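Flernham Reusable Bag Scheme: Frequently Asked Questions

These answers apply to cloth bags borrowed from the Flernham and Barnham collection points. Bags bought at the market stalls are outside the scheme and carry no deposit.

How do I borrow a bag?

Take a bag from the stand at either collection point and have the tag scanned at the counter. The deposit is added to your account when the tag is scanned. You do not need to buy anything. Accounts can be opened at the counter or through the Geum account page.
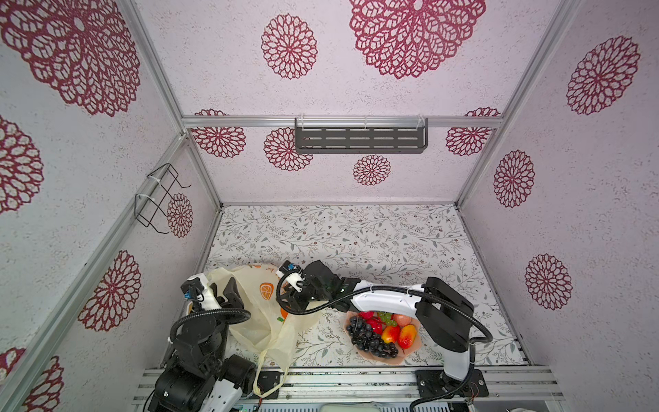

Peter Lindqvist
Technical Editor, Materials and Reuse

What is the deposit, and when is it refunded?

The deposit is £2 per bag. It is refunded to the account once the tag has been scanned back in. Refunds go to the account and cannot be paid in cash. If the account has been closed, ask at the counter for a transfer form.

How long may I keep a bag?

The loan period is 16 weeks. A bag kept beyond this is treated as sold, and the deposit is retained. You may still hand it in for recycling, but no refund is made. One renewal is allowed per bag, and it must be requested before the period ends.

What are the bags made of?

The current stock is plain-weave cotton, undyed, with handles of the same cloth folded and stitched. The older Storkumow stock is a cotton and linen mix and has a coarser feel. Both types are accepted at both collection points. Stitching thread is polyester in all cases.

How much can I carry in one?

Keep the load within the figure printed on the inside label. The label figure assumes that both handles are held. Carrying by one handle puts the whole weight on one pair of seams and tends to pull the top hem out of shape. Heavy items should be laid flat across the base. Glass jars should be wrapped or separated. 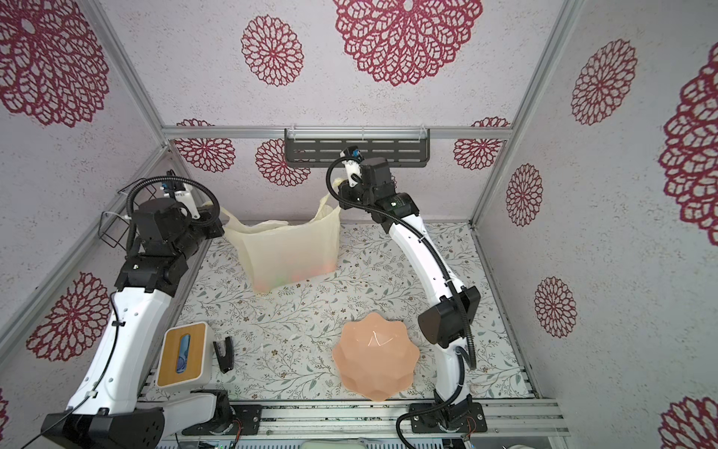 Tote bag held by both handles.

Should I wash the bag before returning it?

No. Shake out crumbs and soil and remove any receipts. All returned bags are washed before they are lent again. If you wash a bag at home during the loan, use a normal cotton cycle and leave out fabric softener, which reduces absorbency and can leave a residue on the tag.

Will the bag shrink?

Cotton stock is washed once before issue, and most of the shrinkage takes place then. A hot wash at home may cause some more. The Storkumow stock shrinks mainly in length. Do not tumble dry either type.

Can a damaged bag be returned?

Yes. Loose threads, worn hems and small holes are treated as ordinary wear and the deposit is refunded in full. A bag with a missing tag can be accepted only if the number on the inside label is legible. Bags marked with oil, paint or solvent should be handed over separately and not placed in the return bin.

What happens to bags that cannot be lent again?

Sound cloth is cut up for wiping rags. Handles in good condition are kept for repairs. The remainder is baled for fibre recovery, and a bale is sent when it reaches about 70 kg. The next bale is expected to leave in February.

Can a school or shop join the scheme?

Yes. The minimum order is 55 bags, supplied with tags already registered. The organisation pays the deposits in one sum and may pass them on to its own users. Printing on the bags is not permitted, as printed stock cannot be mixed with the rest.

My refund has not appeared. What should I do?

Check that the bag shows as returned on the account page. If it does, the refund is in progress and no action is needed. If it still shows as on loan, take the return slip to the collection point where you handed the bag in. Slips from Flernham cannot be processed at Barnham.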